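Running a Small Online Business: Handout 5
Email newsletters, or how to be welcome in somebody's inbox
Tutor: Yvonne Holroyd

Before the session, please have the name of your newsletter settled, or at least narrowed down to two. Last term we lost most of an evening to whether "The Vindley Post" sounded like a newspaper. It does. Move on.

1. Who is it for?

Social media followers are on loan. A mailing list is yours, or as close to yours as anything gets when you pay a monthly fee to a company called Hedis to look after it. People on the list have typed in their own address, which takes more effort than pressing a heart.

Write down one reader and what she wants on an ordinary morning. If the answer is "to hear about my journey", write it down again. She wants to know how to get candle wax out of a tablecloth, and if you sell candles you are well placed to tell her.

2. The sign-up offer

You'll be told to give something away in return for the address. Fine, but keep it short. Rudd, the stationery shop we looked at in Handout 2, offered a planning guide of 167 pages. Their own figures showed that hardly anyone got past the contents. They swapped it for a one-page checklist and the list grew to 2955 names by September.

Exercise: draft an offer that can be read while a kettle boils. Bring it on paper. We'll swap and be kind, within reason.

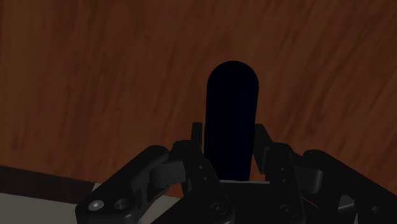 Lacey Bellamy disagrees with me on this, and wrote in after the last course to say so: a long guide weeds out the people who only want a freebie, and she would sooner have a small list that reads than a big one that doesn't. Her candle business is still going, so she has earned a paragraph. My reply was that a long guide weeds out busy people too, and busy people often have money. We have left it there.

3. Subject lines

Say what's inside. "You won't believe this" has been believed by no one for years. Compare:

Quick question...
Three ways to pack a mug so it arrives as a mug

The second got Ternero more opens than anything else they sent that season, and they sell mugs, so the people opening it were the right ones. Leave the reader's first name out of the subject line. It was charming once. These days it reads like a parking fine.

4. How often?

As often as you can keep up when you have a cold. Every fortnight suits most people on this course. Weekly is possible if you write quickly or have no other hobbies. If you miss one, send the next as normal. Four paragraphs of apology will only alert those who hadn't noticed, meaning everybody.
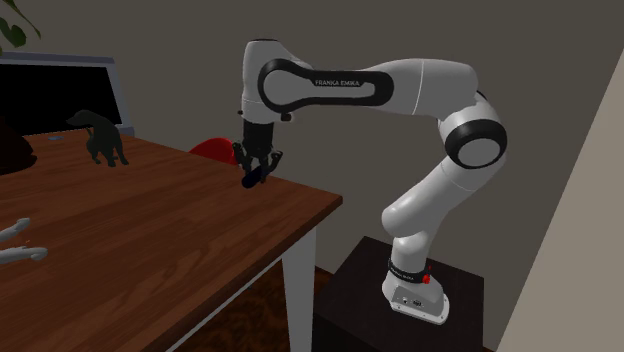
The same goes for length. One useful thing, one link, your name at the bottom. If you have a second useful thing, congratulations, you have your next issue. Meirion Wynne's template (back of Handout 4) leaves room for a single picture and a single button, and I'd ask you to try it as it stands before improving it.

5. Permission

Do not add your customers, your cousins or the contents of your old work address book. People must have asked. Every issue needs an unsubscribe link that works and can be found without a magnifying glass. When someone leaves, let them go. Do not write to ask why.

For next time

Write one complete issue, subject line included, and send it to the person next to you. Note whether they opened it before you nudged them.
Read Freya Ashworth's notes on welcome emails, sections 2 and 5. The rest is mostly about fonts.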